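Notebook > Bin cell > Planning and control

7/16/18

Spent the morning on the wall collision problem. The planner was returning paths that looked clean in the viewer and then tripped the force limit on the way down. Went through the logs from the last 100 attempts and sorted the aborts by where the tool was when it stopped. Most were close to a side wall, during the final descent, with the wrist tilted.

Cause: the bin model in the planning scene is still the old one from February, with straight vertical sides. The real sides slope in toward the floor. Near the top the model is fine. Near the floor it gives the gripper room that doesn't exist.

Replaced the box with four sloped panels, a flat floor and the divider as its own object. Measured the wall angle at both ends of each side and used the steeper intrusion of the two. Padding is 6 mm on the walls and zero on the floor, otherwise every low grasp gets rejected. Checked into Statley under the bin_geometry branch, not merged yet.

Second problem, which I found while testing the first. Dronda filters grasp candidates before the planner sees them, and it was using only the finger volume for the check. The mounting plate and the bracket weren't in the collision body at all. Added both as simple boxes. On the saved point cloud from yesterday it starts with 1,558 candidates, and a lot more of them now get thrown out near the divider. That looks right to me. The ones that remain come in closer to vertical.

Planning time went up. I had the sample limit at 2,000 per query and it now hits the limit on corner objects and gives up. Tried seeding from the previous solution, which helps when the next target is near the last one and does nothing otherwise. Leaving the limit alone until the new geometry has been run for a full day.

Perception is still merging objects that touch. The stone and the drill come back as one segment, so the grasp point lands on the seam between them. The spoon lying over the garden fork is worse. Lowering the cluster distance splits them but also chops up the drill. I'd like to try the color edge term again now that the thresholds can be set per run.

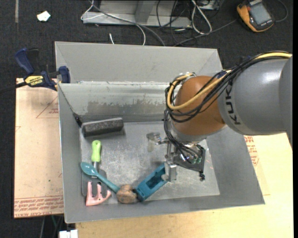
Arm down in the bin, front compartment, drill and stone touching. Foam block near the divider.

The divider stain also shows up in the color edge map as a strong horizontal line. Masked it by cropping anything within the divider panel of the new bin model, so the geometry fix pays for itself twice.

To do:
- merge bin_geometry after a full day of runs
- cable volume over the wrist isn't modeled, add a rough capsule
- log the rejection reason per candidate, not only the total
- rerun the segmentation set with the color edge term on

Last updated 7:40 pm

Comments

Corentin Royer: Does the divider crop use the padded panel or the bare one? If padded you will lose the back of anything leaning on it.

Reply: Padded. Good point, will switch it to the bare panel.

Brunet: I can take the rejection logging. Perkance already has a reason field in the message, we just never fill it in.

Corentin Royer: For the corner objects, try a second query with the tool rotated half a turn before raising the limit.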